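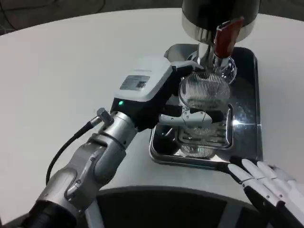 ステンレストレー「Sarantis」 白色テーブル上、赤いハンドル付き注ぎ口の下での使用状態

製品名 卓上用ステンレストレー「Sarantis」
品番 Jivach 1387
製造 Hirus
取扱 Skascombe 業務用機器部

製品概要
「Sarantis」は、飲食店、試験室、研修施設等のカウンターおよび作業テーブルで使用する長方形のステンレストレーです。注ぎ口を備えた機器の下に置き、ガラス容器や金網かごなどの器具の受け台として使用します。固定金具を用いない据え置き式のため、既設のテーブルに加工を施すことなく導入できます。

縁の形状
四辺は立ち上がりを設け、縁に丸みを付けています。トレーを持ち上げる際に指が掛かりやすく、布による拭き取りも縁に沿って連続して行えます。縁の高さは9mmです。これを超える量の液体を溜める用途には適しませんので、深型の受け容器を別途ご用意ください。

設置方法
水平なテーブルに直接置いてください。機器に対する向きの指定はなく、テーブルの縁と平行に置くことも、斜めに置くこともできます。設置の際は、次の点をご確認ください。

・上部の機器の最下部と、トレーに載せる容器の上端との間に十分な空間があること
・容器の底面全体がトレーの内側に収まること
・ハンドル等の可動部が、容器およびトレーに接触しないこと
・ケーブル類がトレーの下に挟まれていないこと

底の丸いガラス容器を載せる場合は、容器が安定することを確認してから注入を開始してください。安定しない場合は、市販の容器受けを併用してください。

主な仕様
材質 ステンレス鋼
形状 長方形、四辺立ち上がり
短辺 199mm
縁の高さ 9mm
付属品 取扱説明書、保証書
長辺の寸法は3種類です。ご注文時に設置場所の奥行きをお知らせください。

日常の手入れ
使用後は容器を下ろし、中性洗剤を含ませた柔らかい布で拭いたのち、水拭きと乾拭きを行ってください。金属たわし、研磨剤入りの洗剤、塩素系漂白剤は使用しないでください。塩分や酸を含む液体が付着した場合は、放置せず速やかに洗い流してください。縁の内側の丸みの部分には水分が残りやすいため、乾拭きを入念に行ってください。
食器洗浄機を使用する場合は、他の金属製器具と重ならないように配置してください。

使用上の注意
直火、電気こんろ、電子レンジには使用できません。熱い液体を扱った直後は本体の温度が上がっていることがありますので、素手で触れないでください。容器を載せたままトレーを移動させると、容器が倒れるおそれがあります。先に容器を下ろしてから移動してください。縁に変形が生じた場合は使用を中止し、取扱窓口までご連絡ください。

保証および返品
納入日から90日以内に製造上の不具合が認められた場合は、無償で交換いたします。使用に伴う擦り傷、洗剤による変色、落下による変形は対象となりません。未使用品の返品は、事前に窓口へご連絡のうえ、納入時の梱包材を用いてお送りください。

関連品のご案内
ガラス容器、金網かご、テーブルは本製品に含まれません。写真に写っている器具類についても付属いたしませんのでご了承ください。同じ縁の形状を採用した浅型の追加トレーは、6月より受注生産にて承っております。納期は数量により異なりますので、お見積りの際にお問い合わせください。

お問い合わせ
Skascombe 業務用機器部 製品担当 Jacqueline Cordier
お問い合わせの際は、品番と設置予定の機器の名称をお知らせください。

本ページの記載内容は2023年12月5日現在のものです。仕様は予告なく変更する場合があります。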